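**Butcher-block table: oil, wax, or leave the poor thing alone?**

**mothballed_tim**

Bought a butcher-block table for the workshop end of the spare room. Pale honey-coloured strips, unfinished, 782 quid delivered, and yes I know, my other half has already said it. It's a Karkaneo, which the shop pronounced three different ways.

It gets used for small printed parts, glue, the odd cup of tea put down where it shouldn't be. What do I put on it? The leaflet says "treat regularly with a suitable product" and then stops, as if it had been called away.

**Pilkington_Shed**

Oil. Danish if you're impatient, tung if you're retired. Three thin coats, wipe off after 20 minutes, leave overnight between. Do the underside as well or it will cup. Mine cupped. I now have a very large, very shallow bowl.

**gluepot**

Disagree with oil for anything that has printed bits sitting on it. I've got a similar top and after oiling it the parts picked up a film for weeks. Everything I glued came apart again with a sort of sigh. Hardwax, two coats, buff it, done. I keep plastic discs and brackets straight on the surface now and they come up clean. 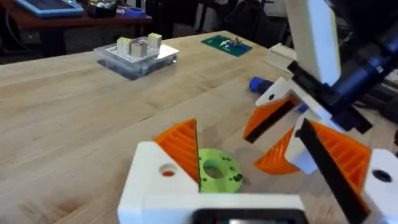
The other thing about wax is that you can patch it. Scratch the top on Saturday, rub a bit more in, carry on. With varnish you're sanding the lot back and pretending you enjoy it.

**Pilkington_Shed**

Weeks? You didn't wipe it off, did you.

**gluepot**

I wiped it off.

**Pilkington_Shed**

With what, a spoon?

**norfolk_n_chance**

Varnish person here, I'll get my coat. Two-pack lacquer on a bench in a rented unit, 677 days without touching it (I wrote the date underneath in pencil, I'm that sort). Superglue pops off with a scraper. Looks a bit like a bowling alley but I'm not trying to seduce anyone with it.

If it does chip though, gluepot is right, it's a pig to mend.

**mothballed_tim**

So far I have oil, wax, lacquer, and a strong sense that I should have bought melamine.

Does the lacquer make it slippery? Half of what I do involves small round things with holes in them and they already spend more time on the floor than on the table.

**norfolk_n_chance**

Yes, a bit. Get the matt one. Or put a cutting mat down, at which point you might ask what you paid 782 for.

**sudsy_b**

Has anyone tried the Sudonia stuff? Bloke at the market swore by it. Smells of oranges and disappointment. I've done half my table and can't see which half.

**gluepot**

Then it's working beautifully.

Tim, whatever you pick, sand to 180 and stop there. People go up to 3,000 grit because they've bought the variety pack and the finish has nothing to hold on to.

**Pilkington_Shed**

180 is fine. Damp cloth, let the grain stand up, knock it back, then OIL.

**mothballed_tim**

Right. Going with hardwax, mostly for the patching. There's a tin of Busow in the shop up the road, matt, enough for two coats according to the lid. Will do the underside first in case I make a mess of it.

**Pilkington_Shed**

See you back here in December with your bowl.

**sudsy_b**

Can you do a bit in the corner with the Sudonia so I know if mine's faulty?

**mothballed_tim**

No.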